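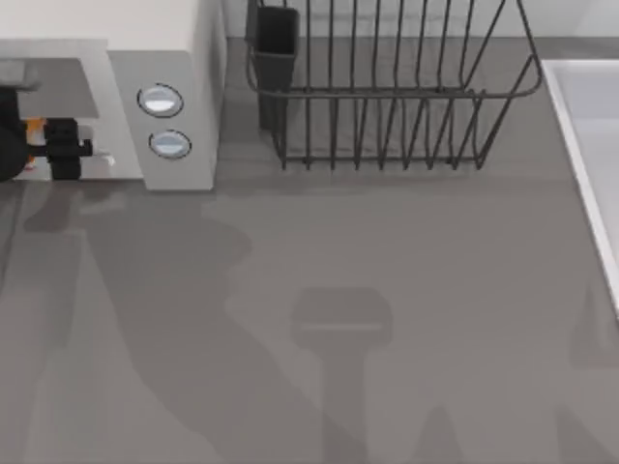
Figure 2. Simulated kitchen counter, left gripper at the front of the microwave.

Section 3. Setting Up the Kitchen Demonstration for an Open Day

Use this section to prepare the Teso simulator for visitors at the Kallatholm demonstration room. It covers the two-arm kitchen task only. For the drawer and shelf tasks, see the Datari task list supplied with your license.

Before you start

The demonstration computer needs a wall screen, a keyboard and the Kang hand controllers. Charge both controllers overnight. Close any other program that uses the graphics card.

Starting the scene

1. Turn on the wall screen first, then the computer.

2. Open Teso and choose Demonstrations, then Kitchen Counter.

3. Wait until the loading bar clears. The microwave, dish rack and sink should line up along the back of the counter. If one of them is missing, close the scene and load it again.

4. Select the counter view from the camera menu. One arm may be outside this view and show up only as a shadow on the counter. To show visitors both arms in full, switch to the wide view.

5. Press Home on each controller. The arms return to their start positions.

Note: The dish rack is empty in the standard scene. To add plates, open Scene Options and turn on Dishes before you press Home. Adding them later restarts the task.

Running the task for visitors

1. Press Play Recorded Run. Let the full run play once before you talk about the controls.

2. Press Pause when the gripper reaches the microwave. Point out the two round buttons on the control strip and the gripper fingers near the door.

3. Press Resume and let the run finish.

4. Press Reset Scene, then choose Manual.

5. Hand the controllers to a visitor. Keep the speed setting at 2 for first-time users. Adults who have tried it once can go up to 3.

6. After each turn, press Reset Scene and wipe the controller grips.

Note: If a visitor pushes an arm into the counter, the simulator stops the arm and shows code 108. Press Home on that controller to clear it. The other arm keeps working.

Caution: Fasten the wrist straps before a visitor picks up the controllers. Keep other visitors behind the floor line while someone is using them.

Caution: Do not connect the demonstration computer to a physical arm during an open day. Manual mode sends commands to any arm it finds on the network.

Closing down

1. Press Stop, then save the session log if you want to keep it.

2. Close Teso before you turn off the computer.

3. Return both controllers to the charging dock. The dock light turns green when they are seated.

Section revised 11/04/2024. Replaces the October sheet kept at the demonstration desk.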